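Workshop Tips: Keeping a Two-Arm Table Running

Tips from the Laronon after-school robotics club. Most came out of our spring project, getting two arms to pick up a flat card together.

Cables first. Leave enough slack at the wrist for the arm to reach its farthest point, then move every joint by hand with the power off. If the cable pulls tight anywhere, make the loop bigger. Ties go on snug but you should still be able to slide them with a fingernail.

Check the rail bolts before each session. Ours worked loose twice in May and we blamed the code both times.

Flat things are hard to grip. Paper slides and thin card bends. Myrto Tzanetos glued two sheets of card stock together and pressed them overnight under a toolbox, and that held up for the rest of the term. Use a card with a busy print on it if you want to tell from across the room which way it has turned.

Start both arms slowly, one at a time, before you run them together. Stop them at the corners of the card and look at the fingertips from the side. 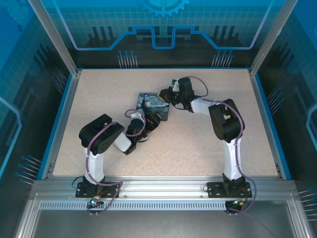

Wipe the tabletop with a barely damp cloth and let it dry before you power up. Skip spray cleaners near the connector boards. Dust in the vent strip comes out with a soft paintbrush.

Label both ends of every cable. Masking tape is fine for a week, but it goes gummy after that, so switch to printed labels.

Keep a notebook by the table and write down what you changed, even small things. Ours is up to page 82.

Send corrections to Ifigeneia Makris at the Tuesday meeting.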